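Open day walk-round checklist, Brollitz hall, January
Filled in by Toshiko Hirose, comments are mine unless marked VT (Vinzenz Trummer)

Doors open at 10:00. I started this at 7:40 with a coffee in one hand, so forgive the handwriting if you're reading the paper copy.

1. Entrance and walkways

Main door opens fully, wedge removed: OK
Walkway clear from door to demo floor: OK after a bit of shoving. The Mistia crates were still parked by the coat rack and I moved them myself (they're on wheels, thank goodness).
Exit signs lit: OK
Sign-in desk has the visitor sheet: OK. We have 319 people registered and they won't all come, but print extra sheets anyway!
Cable covers taped down: NOT OK at first look. One cover by the Kasten stand had curled up at the end and I caught my toe on it. Retaped, walked over it a few times, fine now. Check again at lunch.

2. Kasten stand (palletizing arm)

Fence panels locked: OK
Gate switch stops the arm: OK, tested twice with Vinzenz at the panel
E-stop reachable from the visitor side: OK
Floor line visible: Faded at the corner. I put new yellow tape over the worst part. Not pretty, but you can see it from the door.
Speed limited for demo: OK. VT: set in the program and password locked, please don't ask me to turn it up for the kids.

3. Hand-held gripper table

This is my favorite one and I probably spent too long here. Grullthorpe wanted people to try moving light objects with the grippers themselves, so the checks are mostly about fingers, edges and elbow room.

Table steady, no rocking: OK, I leaned on it pretty hard
Tabletop clean and flat: OK
Gripper fingers free of burrs: OK. I ran a thumb along all of them.
Screws tight: One needed a quarter turn. Done.
Pinch warning card on table: MISSING. Vinzenz is printing one.
Objects light and soft enough to drop on a foot: OK, the shuttlecock gets a gold star from me
Clear plastic box, edges and handle cutouts smooth: OK, no cracks that I could find
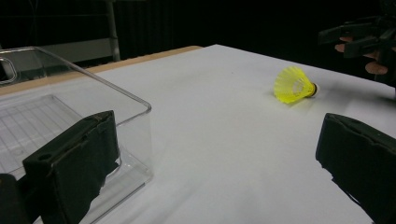 Item 3, gripper table: shuttlecock on the white top, clear box to the left, second gripper at right.

A couple of comments on this one. Two people can work at the table side by side and still have elbow room, but a third one squeezes in at the corner if you let them, so the host needs to be a little bit bossy. The box is also easy to miss when you're concentrating on something bright - clear plastic on a white surface, what did we expect - and I'd like colored tape on the rim before the doors open. VT: agreed, blue tape in my drawer.

Keep the curtain hem off the floor on the walking side, please. I pinned it up, but I don't trust my pins.

4. Power and air

Extension leads not daisy-chained: OK
Distribution box closed and labeled: OK
Compressor guard fitted: OK
Air hoses clipped at both ends: OK. The one behind Kasten hisses a tiny bit. Vinzenz listened to it, made a face and changed the fitting. Quiet now.
Batteries charging off the demo floor: OK, they're in the side office. Leave that door open so somebody can see in.

5. Fire and first aid

Extinguishers in date and not hidden: One was behind the Mistia banner. Banner moved!
First aid kit stocked: Low on small bandages, I put in a new pack from the office
First aiders on shift: 2, me until lunch and Vinzenz after
Assembly point on the visitor map: OK

6. Talks corner

Chairs linked in rows: OK
Projector cable out of the aisle: OK, went up and over the beam
Noise next to the Kasten stand: Loud when the gripper vents. Bring the ear plugs out and offer them, especially to anybody with little ones.

Still open at 9:15

Pinch card for the gripper table (VT)
Blue tape on the box rim (VT)
Recheck cable cover at lunch (TH)
Touch up the floor line properly with paint, next month is fine

Signed off to open once the first two are done. T. Hirose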